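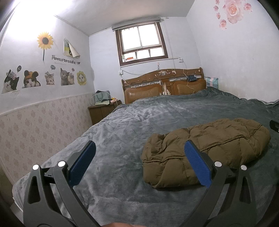 Tema 2. Por qué abriga lo que abriga
Física de los materiales cotidianos. Apuntes de clase

Estos apuntes van a medio camino entre lo que digo en clase y lo que os conviene tener por escrito. Si faltasteis, con esto y con la hoja de problemas que está colgada en Erneo podéis seguir el hilo. Si vinisteis, os sobrará la mitad, pero os viene bien repasar las ecuaciones, que en la pizarra las escribo fatal y lo sé.

Empezamos donde lo dejamos: la ropa no da calor. Parece una tontería y sin embargo en cada examen me aparece un jersey que «genera calor» o una manta que «emite frío al principio». El que genera calor sois vosotros, todo el día, comiendo y quemando lo comido. La prenda retrasa la salida de ese calor. Si envolvéis un bloque de hielo en un buen abrigo, tardará más en fundirse que si lo dejáis al aire, y el abrigo no ha cambiado de oficio por ello.

Las tres vías, en versión textil

Ya conocéis conducción, convección y radiación del Tema 1, así que aquí solo miro qué hace cada una cuando hay tela de por medio.

Conducción. El calor pasa a través del material sin que el material viaje. Para una capa plana de espesor e, conductividad k y área A, con una diferencia de temperatura ΔT entre caras:

P = k · A · ΔT / e

P es la potencia, en vatios. Fijaos en el espesor, que va abajo. El doble de grosor, la mitad de pérdida, siempre que k no cambie. (Ese «siempre que» va a dar guerra dentro de un rato.)

Convección. El aire caliente se mueve y se lleva la energía puesta. Es el gran enemigo de un jersey de punto grueso en un día de viento: tiene muchísimo aire dentro, pero el viento entra, lo barre y hay que volver a calentar aire nuevo. Poned encima un cortavientos finísimo, que por conducción no aporta casi nada, y la diferencia es tremenda.

Radiación. Todos emitimos en el infrarrojo. Entre la piel y una pared fría hay intercambio aunque el aire esté quieto. Las fibras absorben y reemiten esa radiación muchas veces por el camino, y así la frenan. En materiales muy poco densos esta vía deja de ser despreciable, y lo veremos al hablar de mantas muy ligeras.

El protagonista es el aire quieto

La conductividad del aire seco y en reposo, a temperatura ambiente, es de 0,025 W/(m·K). La de cualquier fibra textil, como sólido, es bastante mayor. O sea que el buen aislante de la historia es el aire, y la fibra está ahí para no dejarlo moverse. A mí me gusta llamarla «la funcionaria»: pone obstáculos pequeñitos por todas partes hasta que el aire desiste.

De ahí sale la idea más útil del tema: para abrigar hace falta mucho aire, repartido en huecos pequeños y sostenido con la menor cantidad posible de sólido. Repasad con esa frase en la cabeza todo lo que tenéis en el armario y veréis cuántas cosas encajan.

La felpa, por ejemplo. El pelo levantado crea una capa de aire pegada a la superficie. Además, cuando la tocáis, la mano apoya sobre las puntas de las fibras, con muy poca área real de contacto, y por eso al primer roce parece más cálida que una sábana lisa que lleva toda la noche en la misma habitación. Las dos están a la misma temperatura. Lo que notáis es la rapidez con la que os quitan calor, y los dedos no saben medir otra cosa. Si pasáis la mano a contrapelo cambia también el tono, más claro o más oscuro, según cómo devuelva la luz el pelo. Eso ya es óptica y lo dejo para el Tema 5, pero no me resistía a mencionarlo.

El plumón

El plumón merece apartado propio. No es una pluma con su caña y sus barbas ordenadas: es un copo, un núcleo diminuto del que salen filamentos en todas direcciones, y cada filamento lleva otros más finos. Los copos vecinos se estorban entre sí y se mantienen separados. El resultado es un volumen enorme con una masa ridícula.

Para comparar calidades se usa el poder de relleno, que es el volumen que ocupa una masa fija de plumón bajo una carga normalizada. En la industria lo veréis casi siempre en pulgadas cúbicas por onza, y lo siento mucho, yo tampoco las quería. Un relleno de 742 significa que una onza ocupa 742 pulgadas cúbicas en las condiciones del ensayo. Ojo con la trampa clásica: ese número no os dice cuánto abriga la prenda. Os dice cuánto volumen da cada gramo. Una chaqueta con poco relleno excelente puede abrigar menos que otra con mucho relleno mediocre. Hay que mirar las dos cosas.

Y luego está cómo se reparte. Si metierais el plumón suelto entre dos telas, acabaría todo abajo en cuanto os pusierais de pie, y tendríais un cinturón calentísimo y unos hombros helados. Por eso se cose en compartimentos. La costura arregla un problema y crea otro: en la línea cosida las dos telas se juntan, el espesor cae casi a cero y por ahí se escapa el calor. Volved a la fórmula de la conducción y mirad qué le pasa a P cuando e se hace pequeño.
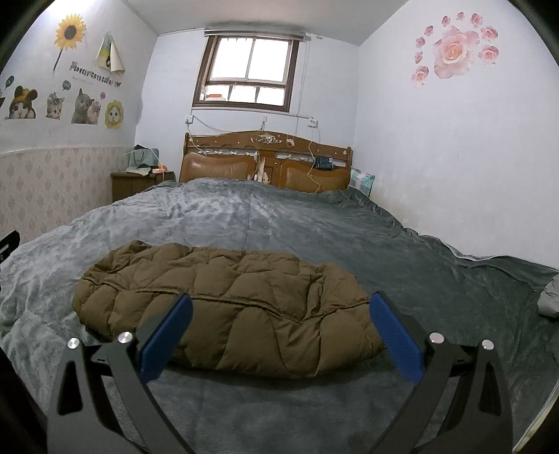

Figura 1. Chaqueta de plumón doblada, con acolchado en canales diagonales y ondulados.

El dibujo del acolchado es, pues, un compromiso entre sujeción, pérdidas y gusto. Canales muy estrechos: relleno bien sujeto, muchas costuras, más fugas. Canales anchos: menos fugas, pero el plumón viaja. En las prendas para frío serio se recurre a tabiques interiores de tela, que separan las dos caras y evitan esa línea de espesor casi nulo. Pesan algo más y cuestan bastante más de coser.

Un cálculo para fijar ideas

Hagamos el ejemplo de clase con calma. Tomad una capa de aire perfectamente inmóvil de 2 cm. La resistencia térmica por unidad de área es

R = e / k = 0,02 / 0,025 = 0,8 m²·K/W

Si entre una cara y otra hay una diferencia de 8 grados, el flujo es

q = ΔT / R = 8 / 0,8 = 10 W/m²

Ahora aplastamos la capa hasta dejarla en la mitad. R baja a 0,4 y el flujo sube a 20 W/m². El material es el mismo, la masa es la misma y habéis perdido la mitad del aislamiento. Eso es exactamente lo que pasa debajo de vuestra espalda en un saco de dormir, y el motivo de que la esterilla importe tanto. Quien haya dormido en el refugio de Trollholm con un saco carísimo y una esterilla de playa entenderá por qué se me pone esta cara al contarlo. Yo tenía la teoría aprobada y todo.

Decía antes que el «siempre que k no cambie» daría guerra. Al comprimir un relleno real cambia también su conductividad efectiva: hay más sólido por unidad de volumen y más contactos entre fibras, y por otro lado la radiación lo atraviesa peor. Los dos efectos tiran en sentidos opuestos. Para comprimir un poco nos olvidamos del asunto; para comprimir mucho, no podemos. En los problemas de la hoja suponed k constante salvo que el enunciado diga lo contrario.

La humedad, que lo estropea casi todo

El agua líquida conduce el calor más de veinte veces mejor que el aire. Si el agua ocupa los huecos, se acabó la fiesta. El plumón mojado tiene además un problema mecánico: los filamentos se pegan, el copo se desploma y desaparece el volumen que lo justificaba. La lana aguanta mejor la forma y puede absorber bastante vapor dentro de la fibra antes de sentirse mojada. Las fibras sintéticas casi no absorben y conservan mejor el espesor, a cambio de pesar más para el mismo abrigo.

Hay un detalle bonito con la lana: al absorber vapor libera un poco de calor. Es real y se mide. No me lo pongáis en el examen como prueba de que la ropa da calor, que os veo venir. Dura lo que dura la absorción y se devuelve cuando la prenda se seca.

Guardar y doblar

Me lo preguntáis todos los años, así que lo dejo escrito. Doblar una chaqueta de plumón para meterla en una maleta no le hace nada. Tenerla meses comprimida es otra historia, porque las fibras van cogiendo la forma y luego les cuesta recuperar el volumen. Mejor colgada u holgada en un cajón, y siempre seca. Si ha estado apretada, unas sacudidas y un rato de paciencia.

Práctica de laboratorio

Trabajaréis por parejas con los retales de Tridora y la placa calefactora Chiu, la pequeña. Cada pareja recibe una muestra de guata de 200 g/m² y otra de felpa. El procedimiento completo está en Erneo; aquí os apunto los tropiezos habituales.

Medid el espesor sin apretar el calibre. Una guata se deja aplastar con muchísima facilidad y el error os entra directo en R.

Esperad al régimen estacionario. La temperatura de la placa tiene que dejar de cambiar antes de que anotéis nada. Aquí la impaciencia es la principal fuente de error, muy por delante del termómetro.

Repetid con la muestra a la mitad de espesor, usando los separadores. Dibujad R frente a e y pensad si la recta debería pasar por el origen. Pista: entre la superficie de la muestra y el aire de la sala hay otra resistencia, que no habéis puesto vosotros pero que está ahí.

Para pensar en casa

Dos mantas finas frente a una gruesa del mismo material y con el mismo espesor total. ¿Abrigan igual? Argumentad con la capa de aire que queda entre ambas y decidid qué ocurre si pesan tanto que la aplastan.

Una chaqueta de plumón puesta debajo de un abrigo muy ajustado. Explicad por qué puede salir peor que con un abrigo amplio, y usad la fórmula, que para eso la hemos deducido.

La baldosa del baño y la alfombrilla, en una mañana de enero, descalzos. Ya sabéis que están a la misma temperatura. Decidme qué propiedades del material, además de la conductividad, influyen en lo que nota el pie en el primer instante. Con esa pregunta abrimos el Tema 3, así que traed algo escrito, aunque sean dos líneas.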